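3.2 Thermal Behavior Under Sustained Load

The Skadance and Pluver notebooks share the same processor and memory configuration but differ in cooling layout. The Skadance uses a single fan with two heat pipes that serve the processor and the graphics chip together. The Pluver uses two smaller fans, each with its own pipe and exhaust. Both machines were tested in the Clirasville laboratory with the battery removed where the design allowed it and the manufacturer's power profile left at its default setting.

Each run consisted of a mixed workload: video encoding on all processor threads, with a looped rendering task on the graphics chip. Runs lasted 24 minutes. The first 5 minutes were treated as warm-up and excluded from the averages reported in Section 4. Clock speed, package temperature, and fan speed were logged through the Langat monitoring tool at one-second intervals. Of the runs collected, 207 were complete and passed the consistency check; the remainder were dropped due to missing log entries or an operating system update starting in the background.

The Skadance reached its temperature limit early in most runs and then lowered its clock speed in small steps. Fan speed stayed near maximum for the rest of the run. The Pluver showed a slower rise, with a less regular clock pattern once the limit was reached. We attribute the irregular pattern to the separate fan controllers, which respond to different sensors and do not share a common target. Surface temperature was highest above the hinge on the Skadance and along the left palm rest on the Pluver.

Manual handling between runs was kept to a minimum. The notebooks remained on a flat surface with the lid open at a fixed angle, and the exhaust side was kept clear.
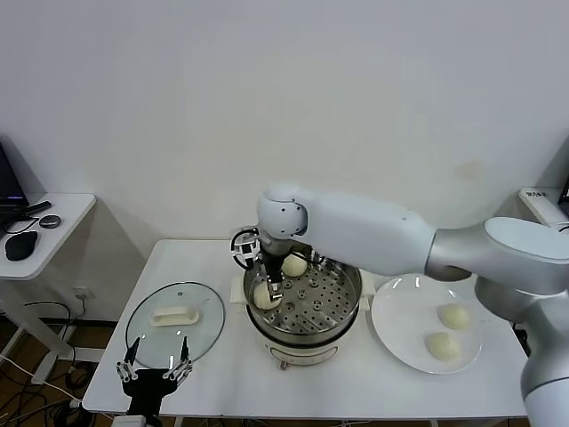
Figure 4. Contact-task bench: robot arm with its gripper holding a steamed bun at the steamer.

3.3 Trace-Driven Workload

A synthetic load holds all threads busy and therefore says little about short bursts. For the second set of measurements we replayed recorded control and vision traces on each notebook. Replay preserved the original timing between events, so idle gaps were kept at full length. Frame decoding was assigned to the graphics chip, and planning steps ran on the processor.

Under this workload neither notebook held its temperature limit for long. The main difference was in recovery: the Pluver returned to its base fan speed sooner after each burst, while the Skadance kept its fan at an intermediate level through most idle gaps. Response latency was computed from the replay log and is reported separately for the two machines in Section 4.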